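Section 4. Placing and Leveling the Kavska Countertop Oven

Read this section in full before lifting the oven out of its carton. The instructions apply to all Kavska countertop models sold with the Voner leveling kit. If the kit is missing, do not use folded paper, coins or wood scraps in its place. Contact the Flelanside service desk for a replacement kit.

4.1 Before you begin

You will need a soft cloth, a small spirit level, a tape measure and the hex key supplied in the Voner bag. Two adults should lift the oven. Keep children and pets out of the room until step 9 has been completed.

CAUTION: The door glass can crack if the oven is carried by its handle. Hold the oven by the underside only.

4.2 Choosing a surface

The surface must be flat, dry and able to carry the full weight of the oven with a loaded tray inside. Stone, tile and sealed solid wood are suitable. Glass tops, folding tables and wheeled carts are not suitable, even when the wheels can be locked.

Leave at least 3 inches of open space on each side of the oven and behind it. The top must remain clear at all times. Do not place the oven under a wall cabinet with a plastic lower edge, and do not place it within reach of a curtain or roller blind.

NOTE: Marble and other natural stone may stain if grease is left standing. The Lepik mat, sold separately, may be laid under the oven on these surfaces. Trim the mat so that it does not extend past the feet.

4.3 Placing the oven

1. Wipe the surface with the soft cloth and let it dry.

2. Measure the space and mark the position of the two rear feet with a pencil or masking tape.

3. Lift the oven onto the surface, rear feet first, and lower the front slowly.

4. Remove the tape from the door and the two foam blocks from inside the oven. Keep the blocks in case the oven has to be shipped.

5. Check that the power cord is not trapped under a foot and does not hang over the front of the counter. Do not plug it in yet.

4.4 Leveling

6. Lay the spirit level on top of the oven, first from side to side and then from front to back.

7. Turn the front feet with the hex key until the bubble is centered in both directions. Turn clockwise to raise and counterclockwise to lower. Do not turn any foot more than three full turns.

8. Open the door halfway and let go. It should stay where it is. If it swings shut or drops open, repeat step 7.

9. Press down firmly on each top corner in turn. The oven must not rock.

CAUTION: Never adjust the feet while the oven is hot or plugged in.
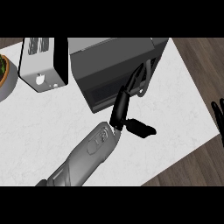 Prepared by: Kavska Product Documentation, Flelanside
Last revised: May

4.5 Connecting to power

10. Plug the cord directly into a grounded wall outlet. Extension cords, power strips and plug-in timers must not be used.

11. Wait for the display to light. If it shows 303, the door is not fully closed. Open it, check for leftover packing material along the seal, and close it again.

12. Set the clock as described in Section 5.

NOTE: The oven draws up to 1,657 watts. Avoid running a kettle, toaster or space heater on the same circuit. If the breaker trips, unplug the oven before resetting it.

4.6 First heating

13. Run the oven empty at 500 degrees Fahrenheit for 20 minutes with a window open. A light smell during this first heating is normal - it comes from the protective oil on the heating elements.

14. Turn the oven off and let it cool completely with the door closed.

15. Check the level once more. Feet can settle after the first heating, especially where a Lepik mat has been used.

If the oven has to be moved at a later date, unplug it, let it cool, and repeat all steps from 4.3 onward. Damage caused by uneven placement is not covered by the warranty. See Section 11 for the full terms.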